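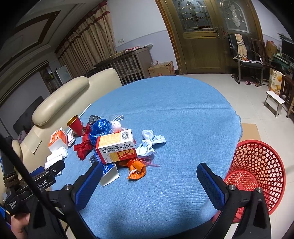 # Trarnen – clearing the round table

Notes and lists for the part of the Trarnen household set that deals with one stubborn piece of furniture: the round table next to the sofa, the one with the light blue textured cloth. If you've ever lived with a table like that you'll know how it goes. Somebody puts down a medicine box, then a cup, then the bag the medicine came in, and by evening you couldn't set down a plate if you wanted to.

There are 84 table sessions in this release, and 41 of them have the full item list filled in. The rest are coming, slowly – typing up what was in a pile takes a lot longer than clearing it.

## What tends to be on the table

- **Medicine and small cartons.** The big one is a white box with a yellow and orange panel, labeled 抗骨增生片. Smaller white boxes with orange, blue or red printing turn up near it. We keep the Chinese names just as they are printed, so please don't translate them in the `item` column (there's a `note` column for that).
- **Plastic bags.** Bright blue, gray-black, small white, and an orange one twisted at one end. Each bag gets its own line, even when they're crumpled up against each other.
- **Cloths.** A wadded red one and a pale blue one knotted into a bundle. The tablecloth is never listed as an item.
- **Odds and ends.** A red cup with a gold rim, a thin white straw, a stack of white tissues, red netting strands, a clear packet of thin white items.

The red plastic laundry basket on the floor is written down as furniture. We went back and forth on this for most of August and I'm still not completely sure we got it right, but changing it now would break everyone's counts.

## Where things go

Boxes are kept together and stood upright with the printed side out. Bags are flattened and folded, cloths go in the basket, and the cup goes to the kitchen. Tissues stay on the table, which is where people reach for them anyway. For anything you can't name, write `unknown` and a few plain words on color and shape – a good honest "thin white thing" is more use to us than a guess.

## Files

- `items.csv` – one line per object
- `places.csv` – where each kind of object belongs
- `ulodetti_names.txt` – the older Ulodetti word list, kept so that version 2 can still be matched up with it

## Known gaps

The netting is listed as `string` in the earlier sessions. Coppens and Brandatitz follow the same layout but have their own tables and their own READMEs, so please don't merge the item numbers.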